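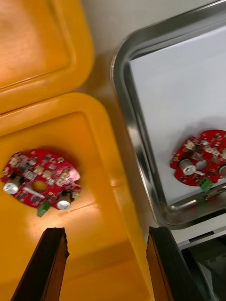

Round red boards, one in the orange tray and one on the paper.

Can machines do the boring jobs yet?

fetness_fan
My brother-in-law says kitting will be fully automated by February. I pack kits at Groltulthorpe and have my doubts. A kit is a board, a solenoid and some wiring. It takes me 34 seconds, less if the radio's any good.

Dimell
Boards are the easy bit. They're stiff and they stay where you put them. Try it with anything that flops.

balogun_bench
Disagree. Those boards have capacitors on their sides and a terminal block poking over the rim. Grab one badly and you've made an expensive coaster.

Dimell
You've made a cheap coaster. Have you seen what boards cost if you buy 200?

fetness_fan
Whole bench, for the floppy things debate: 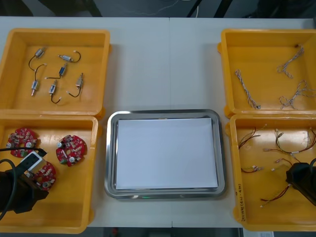

Solenoids top left, boards under them, wiring on the right, steel tray in the middle.

V_Sotomayor
Visitación from the Tuesday repair night. My money's on the harness bin causing the tears. Twisted strands, branches going everywhere, and each one wants to bring its friends. I've been untangling Christmas lights for 30 years and I still swear at them.

balogun_bench
So it's slow. I don't care if it takes 18 minutes a kit, it can do it while I'm asleep.

Dimell
And you'll wake up to one kit and a knot.

V_Sotomayor
Which is what I get from my teenager, and he eats.

fetness_fan
Can it do a duvet cover? Asking for the whole of my household.

balogun_bench
No. Next question.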